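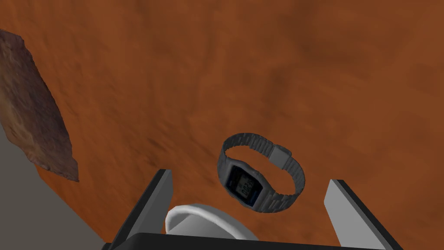

Figure 1. Simulated grasping trial: open gripper, digital watch with a linked metal band, stone slab to the left.

Does a grasping checklist tell you anything? Student project report, Ollemen group

1. What we set out to do

Our department asks every group working on pick-up tasks to follow the Stelby guide, a set of house rules for running trials in simulation and writing them up. We were told it makes results fair and easy to compare. We wanted to know if that was true, so we ran 200 trials by the guide and kept notes on every place where a rule left us guessing. The trials used the Damasceno simulator and a two-finger gripper.

2. The rules we looked at

The guide has 11 rules. We picked the 5 that affect the score directly: how the object is placed, what counts as a grasp, when a trial may be thrown out, what must be logged, and who marks the result.

3. What we found

Placement. The guide says the object must be "at rest on the work surface" before the gripper moves. The watch in Figure 1 shows how hard that is to check. It has no strong shadow directly under it, and from that view alone we could not agree if it was touching the surface or hovering just over it. The rule gives no way of settling the matter. We ended up reading the height from the simulator, but a group that judged by eye would also be within the rules.

Object choice. Objects are sorted into "simple" and "complex" by their outline. A watch with its band closed into a loop goes down as simple, next to boxes and balls. We doubt this. A finger can go through the loop, over it or against the case, and the guide treats all three as the same grasp.

Throwing out trials. A trial may be dropped if the set-up was "clearly faulty". Two of us went through the same log separately and dropped different trials. Neither of us had broken a rule. Depending on whose list was used, our score could look fair or rather good, and only the final score has to be reported.

Logging. This was the strongest part. Every run gets a start state, an end state and the settings file. Our log came to 1171 entries and we could replay any run we liked. Still, the guide never says that anyone should do so — it asks for the file and stops there.

Marking. The group that runs the trials also marks them. We see no good case for this.

4. What we would change

Set a largest allowed gap between object and surface, in millimetres. List the faults that justify dropping a trial, and report how many were dropped. Have another group mark a share of the runs. The Fulska group has offered to swap logs with us in October, so we can at least try the last one.

5. Limits

We used one simulator and one gripper, and we already had our doubts when we started.

Handed in 20 August 2018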